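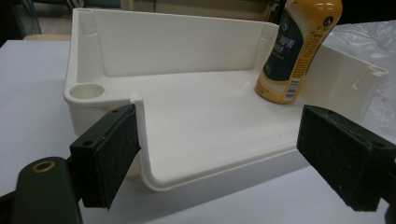 PLANNING YOUR PURCHASE

Section 2: What to buy, what to borrow and what to leave for later

I wrote this part of the guide after helping to kit out the Brullham workshop and then doing it all over again at Sollham, where we had less money and (thank goodness) a bit more sense. If you've already got your hand-held grippers and just want to start recording, skip ahead to Section 3. If you're still staring at a blank budget sheet, stay with me, this won't take long!

Before you start

You'll need a tape measure, a notepad and whoever signs off your spending. Try to get that person in the room for steps 1 to 3. I did them on my own the first time and had to do them again on the Tuesday with everybody watching.

1. Write down the jobs. I mean real ones, in plain words: "pick up the tray by its front lip", "take the bottle out of the tray", "put the bottle back". Leave out anything you only might do one day. Our first list ran to 41 jobs and most of them were daydreams.

2. Mark each job as one hand or two. A white plastic tray with a bottle standing at the back of it looks like a one-hand job until you think about where the weight sits. If more than a few of your jobs want two hands, budget for 2 grippers per station from the start. Adding the second one later meant a second delivery charge and a second wait for us.

3. Measure the things you'll be handling. Write down the thickness of whatever the fingers will close on (a rim, a lip, a handle) and the widest thing you want to grab whole. Check both against the opening given on the gripper's data sheet.

Note: rounded edges are trickier than flat ones. A lip that curves down towards the table gives the pads less to hold, so measure it where the fingers will really go.

4. Decide on the table. Go for plain and pale if you can, at a height your people can stand at for an hour. We spent far too long looking at special benches in the Hagedorn catalogue and ended up with ordinary tables, which have been fine. Leave enough depth behind the objects for bags and wrapping to be pushed back out of the way.

5. Price the grippers. Ask for the price of the whole unit: body, linkage, both fingers, pads and camera mount. The Rerach quote I had looked lovely until I spotted that the pads were on a separate page.

Caution: check that the fingers come off with ordinary screws before you order. You will be changing them, and a finger that has to go back to the supplier takes the whole station out of use.

6. Add the bits that wear out. Textured pads pick up dust and light specks in no time, particularly black ones, where you see every crumb. I put 364 pounds in the first-year budget for spare pads, screws and threaded inserts, and I wouldn't go any lower for two stations. The inserts cost pennies, but please do buy them! If your gripper bodies are plastic with brass inserts, go easy with the screwdriver.

7. Budget for the objects. Everyone forgets this one, me included. Trays and bottles are cheap, so get several of each and vary them: a tray with a cup holder moulded into the corner, one without, bottles with big labels, bottles with hardly any. Shiny plastic and barcode stickers are worth having in the mix too, as glossy things throw highlights and I'd want those in my recordings early on.

Caution: don't use full bottles of anything you wouldn't want on the floor. Lids fail. Ours failed next to a laptop.

8. Look up at your lights. Even, cool light from overhead suits this work well. If you've already got it, spend nothing. If you haven't, get a price for lighting before you spend the rest on nicer grippers.

9. Put time in the budget as well as money. Charging, wiping down pads, renaming files and tidying the table between runs all need somebody's hours. I allow half an hour at each end of a session and still run over.

Things I'd leave for later

A robot arm, if you can bear it. At Sollham we recorded with the hand-held tools for a whole term before we ordered an arm, and by then we knew which reach we needed. Wall brackets and printed signs can wait as well.

If the total is too high

Go back to step 1 and cross out jobs before you cross out spares. After that, drop to one station and share it. I'd keep the second gripper even then, so there's something to work with while the first one is in bits.

When the list is priced and signed off, carry on to Section 3, Unpacking and First Checks. Keep your measurements from step 3 handy, as you'll want them when you set the finger opening.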